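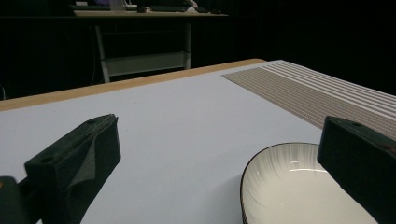 *A pale table top.*

# Levelling a four-legged table

A table rocks when the tips of its four legs do not lie in the same plane as the four points of floor beneath them. The fault may be in the floor, the legs or the frame. Find out which before cutting anything.

## What you need

- Spirit level, 245 mm or longer
- Steel rule
- Feeler gauges, or a stack of thin card
- Pencil, masking tape and a fine-toothed saw
- Sanding block, 120 grit
- Spanner or hex key to suit the leg bolts
- A known flat surface, such as a sheet of thick glass or a machine bed

## 1. Check the floor

Mark the position of each leg on the floor with tape. Rock the table and note which pair of legs lifts. Rotate the whole table a quarter turn, setting the legs on the same four marks if the table is square, or on fresh marks if it is not. Rock it again.

If the low spot stays at the same place on the floor, the floor is at fault. If it travels with the leg, the fault is in the table. On old boards it is common to find both, in which case correct the table first and pack under the foot afterwards.

## 2. Check the fixings

Turn the table over on to a blanket. Try each leg by hand, first along the long rail and then across it. Any movement at the joint must be dealt with now, as a loose leg will give a different reading each time.

For bolted legs, slacken all four, then stand the table on the flat surface and press down at the centre of the top. Tighten each bolt a little at a time, working diagonally. Emil Prantl's workshop notes for the Ranudley dining range give the same sequence, and in his log of 203 returned tables, more than 170 needed nothing beyond this step.

For glued joints, open the joint fully, clean off the old glue, and reclamp. Running fresh glue into a half-open joint seldom holds. Leave the clamps on overnight.

## 3. Measure the gap

Stand the table on the flat surface. Press down over one leg of the rocking pair so that the opposite leg is clear of the surface. Slide feeler gauges under the raised foot until they just drag. Write the figure down, repeat with the other leg of the pair, and compare. The two readings should agree closely. If they do not, go back to step 2.

## 4. Correct the short leg

Adding material is the safer method. For gaps under 3 mm, use a self-adhesive felt pad or a disc of hard cork glued to the foot. Brilum pads compress by a small amount in the first few weeks -- check them again after a month and replace if needed. Screw-in adjustable feet are better for kitchen tables and for any table that is moved often. Drill the pilot hole square to the foot, and tape the leg above it to limit splitting.

## 5. Trimming, if you must

Trim only when the feet are already uneven in appearance, or when a pad would show.

1. Shim the short leg until the table no longer rocks and the top reads level both ways.
2. Cut a block slightly thicker than the total shim.
3. Lay the pencil on the block and scribe round all four legs.
4. Saw on the waste side of the line. Tape the far face to reduce break-out.
5. Sand to the line and put a light chamfer on each edge.

The scribed line takes account of splayed legs, where a square cut would not sit flat.

## 6. Final check

Return the table to its place and test with a hand on each corner in turn. A slight spring in the top under load is normal on long tables -- it is flex in the rails, and trimming will not remove it. Check the leg bolts again in September, when heating and dry air start to shrink the timber.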